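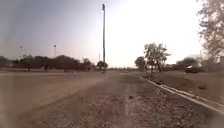

Irén Csizmadia

December, way too early in the morning

I'm up before the heater has kicked on, so this is getting written with a blanket over my knees and my second cup of coffee already half gone. I promised myself I would keep this diary going through the end of the year and then skipped nine days in a row, so there's a lot to catch up on and it's going to come out in the wrong order.

Biggest news first: I've started the sourdough again! After what happened in the spring (the gray fuzz, the smell, the jar I had to throw out with the lid still on) I swore I was done with it. But Tassanee Boonyarit was over last week, and she'd brought a loaf with her, and I ate four slices standing at the counter with my coat on. She'd only come by to return my big roasting pan. She let me go on about how good it was for a while and then pulled a little jar out of her bag with a rubber band around it. So now I have a starter, and it came with a name already, which is Zillau. I asked her why Zillau and she said it was on the jar's old label and she never peeled it off.

It's a much livelier thing than my old one ever was. I fed it at night and by breakfast it had pushed the lid up and was heading for the toaster. I've moved it into a taller jar and put a saucer underneath. The kitchen is cold in the mornings, 58 or so on the bad ones, and it doesn't seem to mind at all. When I want it to hurry I put it in the oven with just the light on, and the little thermometer in there settles at 72, and you can practically hear it going.

First loaf was a brick. I'm writing that down so I remember it later when I'm being smug. I followed the recipe in the Draron booklet, the one that came with the Dutch oven, and it wanted 657 grams of flour. Who weighs out 657 grams of flour? I kept tapping the bag and getting 655 and then 661 and scooping it back with a teaspoon. And then after all that fuss I forgot the salt. I remembered it when the thing was in the oven and the timer was running, and I just sat down on the step stool and laughed. We ate it anyway, toasted, with a lot of butter and salt on top, and it tasted like a warm paper bag.

Second loaf was better. Third loaf I gave to the couple downstairs, and they were very nice about it, and I haven't asked any follow-up questions.

The fourth one was the good one. I let it sit in the fridge overnight and half the next day, mostly out of laziness -- I had the dentist and then I didn't feel like doing anything -- and when I cut into it there were actual holes. Big shiny uneven ones. I took it over to the window to look at it properly. I'd have called my mother, but she would have asked what time I was going to bed these days, so I called Tassanee instead and she made exactly the right amount of noise about it.

What else. The dentist: one small filling, upper left, and a talk about flossing that I have now heard every year of my adult life. He's raised his prices again. I was numb until dinner and bit my cheek on a piece of toast (yes, loaf three, the heel of it).

The hallway closet is done. I've been saying I'd do it since the summer, and I finally pulled everything out onto the floor and couldn't get to the bathroom for most of an afternoon. I found the good scissors, a library book I'd paid for as lost, and three umbrellas, none of which open. Also a birthday card I bought for my aunt and never sent. I'm sending it this year and she can think what she likes about the puppy on it.

I found the Sharifi cookbook in there too, under the vacuum bags! I've been blaming my brother for that for ages. I even brought it up at Thanksgiving. I haven't told him yet. I need to work out how, and I may need to show up with bread. It's the one with the flatbreads and the lentil soup with the fried onions, and my handwriting is all through it from when I had that awful apartment over the tire shop and cooked out of it nearly every night. Next to the soup I'd written "MORE LEMON" and underlined it twice. I made it last night and, well, more lemon. She was right, whoever she was.

Also drove out to Hillby for flour. The mill store out there sells rye in the brown sacks and it's so much cheaper than the fancy stuff at the market, even with the gas. It's a long dull drive and I like it a lot. I had the radio on until the station went to fuzz and then I had it off. I thought about whether I want to keep doing the Saturday shift after New Year's, and I got as far as "probably not," and then I started thinking about seeded crackers and didn't get back to the shift at all. The sack of rye came to 39 dollars, and I carried it up the stairs hugging it like a sleepy child, and there's flour down the front of my green coat that won't brush out.

They also had caraway, the really fresh kind, and I bought too much. My grandmother put it in everything. She baked on an old black tray with one corner bent down, and the rolls on that corner always came out lopsided, and my brother and I fought over those because they had the most crust. I haven't thought about that tray in years. I wonder who ended up with it. I should ask my mother, if I can get her off the subject of my bedtime.

Plan for today: feed Zillau, mail the card, call about the heater (it bangs now, two bangs and then a sort of sigh), and get a rye dough going with some of the caraway before lunch. I want to bring 7 small loaves to the potluck and I only own the one pot, so I have to get started or I'll be baking at midnight again. I might do rolls instead. Rolls would be easier, and I could bake them all on one tray.

Coffee's cold. The jar has just gone over the top of the saucer, so I have to go deal with that.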